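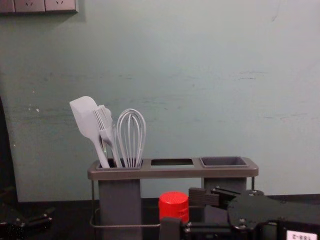 3.2 Collection of demonstrations

All demonstrations were recorded in the test kitchen at Bostell with a two-arm station. Each arm ends in a parallel gripper, and the operator drives both arms at once through a pair of hand-held leaders. Camera images, joint positions and gripper openings are saved together, so that every image can be matched with the command given at that moment. We used the Misadis recorder for this step and did not change its default settings.

The tasks were chosen from ordinary counter work. We wrote 5 task families: putting a utensil into a holder, taking a utensil out, moving a small capped container, wiping the counter, and passing an object from one gripper to the other. Figure 4 shows the station during work at the utensil holder. A spatula, a brush and a whisk stand together in one compartment of the holder, with their heads overlapping. This makes the taking-out task harder than it sounds, as a gripper that closes on one handle can easily drag a second one along. We kept such arrangements in the set on purpose.

Figure 4. The two-arm station at the counter. White utensils stand in the left compartment of the gray holder; the right gripper is near the red-capped container in front of it.

In total we kept 900 demonstrations. An operator could discard a recording right after making it, but only for a technical fault, such as a lost camera stream or a stalled joint. Slow or clumsy recordings were kept. If a utensil slipped and the operator picked it up again, the whole recording went in as one demonstration, with the slip marked by hand afterward. Earlier trials at Cordier had removed these cases, and the policy trained on that data had no useful response once an object had slipped — it usually went on with the motion as if the gripper were still full.

Before each recording the operator read a short instruction card and set up the counter to match. The cards gave the starting compartment for each utensil and the side of the holder on which loose objects should stand. They did not give exact positions. Operators were told to place things as they would at home, and to leave the holder where the previous recording had left it unless it was out of reach of both arms.

Lighting was not controlled. Part of the set was recorded with the ceiling lights off, which leaves the counter and the grippers in deep shadow while the wall behind stays readable. The dark grippers are then hard to tell apart from the dark counter. We did not brighten these images before training. Section 5 reports results for the dim recordings on their own.

Labels were added in a second pass with the Vinard annotation tool. Each demonstration received a task name, a start and end mark for every grasp, and a note on which arm made it.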